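Door task: more episodes in the log than I asked for, and a knob that won't behave
Status: Solved
Opened February 2018

Hi Pralby folks, me again, the one from Brirstead with the door. I asked for 2,000 episodes overnight and the log has 2,027 in it. I would love to believe the arm was so keen on doors that it put in overtime, but I have to show success rates to people who pay for this, so I need to know which number to divide by. Two renders from the run are attached, and the config and the full log are in the zip.

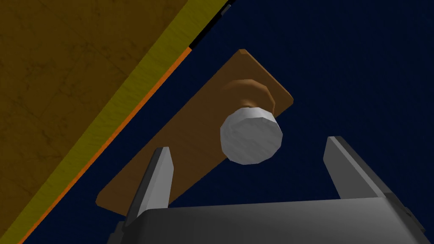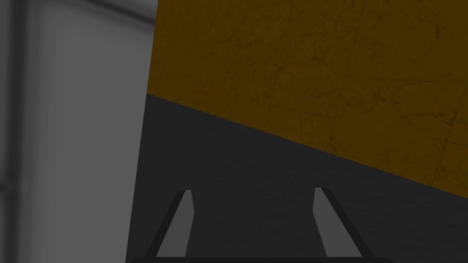 What we're trying to get to is a machine that can go through a house and do the dull stuff. Pick up the cups, put the towels away, close the doors after everyone. Doors looked like the easy one when we drew up the list (ha!), and we've now spent longer on them than on everything else together. The knob model is as plain as they come, a white round thing on a brown plate, and you can see in the first render that it's low-poly enough to have flat facets all the way round the rim. I mention it early in case it matters, as my second problem is that the fingers close on it, start to turn, and then skip. It goes click, click, click in the contact force plot, very regular. A kid can do this door with jam on both hands.

So two problems in one ticket, sorry, I know you prefer one each, but I have a feeling they're related.

Setup: Pralby 4, the stock two-finger gripper, our own door scene, control through Jetbridge. Step limit is 400 per episode. Random start pose for the gripper, same door each time. No changes to the physics settings except friction, which I nudged up last month and then put back.

Update 1

Went through the log by hand with a big coffee. The extra episodes aren't tacked on at the end like I assumed, they're scattered all through the night. Each one has a length of a single step and gets marked as a fail. So the robot is being told it failed at the door before it has had time to move a finger, and my success rate has been a bit worse on paper than it should be. I'm relieved and annoyed in equal amounts.

I tried a shorter run with the random start pose switched off and got no one-step episodes at all. Switched it back on and there they were again. The skipping knob stayed exactly the same either way, so there goes my theory that they're related.

Update 2

Support asked whether the gripper could be spawning in contact with something. Good question, and yes, I think so! I dumped the start poses for all the one-step episodes and they bunch up in one corner of the range I'd set, low down and close in. My start range was copied over from our old cup task, where there was nothing near the arm to bump into. Nudge the box away from the door a bit and the one-steppers thin out. Nudge it more and they go.

What I still don't get is why they count as extra. If the spawn is bad and the episode is thrown out, fine, but then it shouldn't be in the log. If it's in the log it should come out of my total. At the moment it does a bit of both.

Update 3

Reply from support, pasted so I can find it again:

"An episode rejected at spawn is retried and doesn't use up your quota, so you do get the full number you asked for. The logger on the Jetbridge side writes a row when it receives a reset, and it receives one for the rejected spawn too. Turn on the option to skip rejected spawns in the bridge settings, or filter out rows of length one."

Filtered them out and the total is right on the nose. Divide by 2,000, then. I've turned the option on as well and will leave it on.

May I make a small plea for having it on by default? Anyone new to this will read those rows as the robot making a mess of the door.

Update 4, the knob

This one took longer. What I tried, in order:

Friction up. Skips less often but then the fingers stick to the knob after the turn and drag the whole thing about when they should be letting go.

Grip force up. Made it worse, with bigger jumps each time.

Slower turn. Same number of skips, just more time between them, and a lot of episodes hit the step limit.

Swapped the collision shape for a smooth cylinder and left the visible mesh alone. Skipping gone. The force plot is a lovely boring line now. The collision shape had been built from the same mesh as the render, so the fingers were going from a flat to an edge to a flat all the way through the turn.

I also tried the round handle from the Ziółkowski parts pack, which has a finer mesh, and it turned without skipping even on the original collision settings. It loads noticeably slower, though, so I'm sticking with the cylinder.

Update 5

Ran the night job again with both fixes. Row count matches, no skips, and the success rate is up enough that I'm going to check it another night before I tell anyone.

My boss read this ticket over my shoulder and asked if this means robots can do doors now. I said this one can do this door, in a simulator, with a knob that is secretly smoother than it looks. We have a real arm in the back with a real knob waiting, and real knobs wobble, and the plate is never quite square to the door, and somebody has always painted over the screws. In March we try the same controller on that. I'm hoping for something you could leave alone for an afternoon without hearing a bang, and I'd be pleased with half of that. Cups it does pretty well already, by the way. Towels, don't ask.

Closing note

Happy to mark it solved. For whoever lands on this with the same thing: check your start range against where the door is, filter the one-step rows, and look at your collision shape before you touch friction. I lost two evenings to friction.

One leftover question that I'll put in its own ticket like a good customer: can the start pose checker tell me which object the gripper was touching when a spawn got rejected? Right now I only get the pose, and I had to work backward from there.

Related tickets
Jetbridge drops first command after reset
Drawer slides open by itself when scene loads
Ziółkowski parts pack: handles import at wrong scale
Folding cloth: gripper passes through towel corner
How to export contact force plots from Pralby 4
Start pose checker: show object in contact (feature request)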